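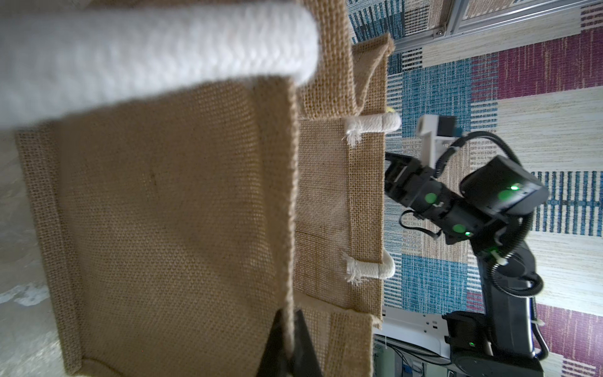

Misgate School and Guest House: safety check before the visiting team
Organization: Clutton Trust, overseas projects
Checked by: Bindu Varma
Month: February

I write OK where the point is in order, ACTION where something must be done before the team comes, and WATCH where it can wait but should not be forgotten. My comments are under each point. Please write your own comments below mine and do not erase the old ones.

WATER

Storage tank, 3,000 liters, on the stand behind the kitchen - OK
The lid closes and the padlock works. The stand is straight. I went up the ladder and looked inside, and there is a little brown sand on the bottom. It was cleaned in the last school holiday.

Pipe from borehole to tank - WATCH
There is a wet place in the ground where the pipe passes under the path. Mr. Galli put a new joint there last year. I have asked him to dig and look again.

Drinking water filters, guest house - ACTION
One filter has a crack in the upper part and drips on the table. It should be replaced, not glued. The second filter is good. Visitors must be told on the first evening which tap is filtered and which is only for washing. Last time the paper sign fell down and two people drank from the wrong one.

KITCHEN

Cooking shelter, stoves and chimney - WATCH
The kitchen feeds 163 children at midday. The chimney pulls well on the left stove. On the right stove the smoke comes back when the wind is from the lake side. The cooks leave the door open, and this helps, but then the small children can walk in. I would like a half door.

Gas bottle, guest house kitchen - OK
It stands outside, upright and chained. The hose has the date printed on it and is still inside its time. I put soapy water on the joint and saw no bubbles.

Food store - OK
Maize sacks are off the floor and away from the wall. No signs of mice. The door shuts by itself now.

SLEEPING ROOMS

Mosquito nets - ACTION
I opened every net and held it against the window. In Room 4 both nets have holes bigger than my thumb. The others are good or already repaired. Buy two new ones in town and treat them before hanging. Do not bring nets from abroad this time, please, the rings at home are a different size and will not hang on our hooks.

Windows and bars - ACTION
In the room at the end of the corridor the bars are fixed and there is no way out except the door. I wrote this in my last report too. Until the welder has made a hinged one, we should not put anybody to sleep there. It can be used for the suitcases and school gifts.

Smoke alarms - WATCH
All sounded when I pressed the button. The one in the corridor was weak. New batteries are on the shopping list.

ELECTRICITY

Generator (Merkell) - ACTION
It started on the second pull and ran well for one hour. The exhaust points toward the bathroom window, which is wrong. It was moved there in the rains to keep it dry. Move it back to the far side of the wall, and make the small roof longer. Fuel is kept in the metal can in the outside store, and this is correct.

Sockets and extension cables - WATCH
In the dining room one extension cable feeds another extension cable. I have separated them, but I think they will find each other again when everybody wants to charge a phone. Ask the team leader to speak about it.

VEHICLE

Minibus, 12 seats - ACTION
Tires good, spare tire good, jack present. Horn and lights work. The seat belt in the back row on the right does not lock when I pull it quickly. This seat must stay empty until the belt is changed, so count your passengers with this in mind before you promise somebody a lift. The first aid box was in the vehicle but had nearly nothing in it except bandages. I have given the list to the office.

Driving after dark - please read
The rule is the same as before. No trip to begin if it cannot finish before 6 p.m. This includes the return from the airport. When the plane is late, the team sleeps in town. I know it costs money and that people are tired and want to arrive, but the road after the bridge has no markings, and people walk on it with bicycles and cattle.

PEOPLE

Emergency numbers on the wall - ACTION
The number for the clinic is the old one. I crossed it out and wrote the new one by hand, but a clean copy should be printed.

Visitor forms - WATCH
Some forms have come back without the blood group or the name of the insurance. I will write to each person again.

Signed, B. Varma
The list stays in the blue file in the guest house office.

Related
What to pack for Misgate
Notes for team leaders
The new classroom roof: progress
Visitor form and health questions
Clutton Trust newsletter, February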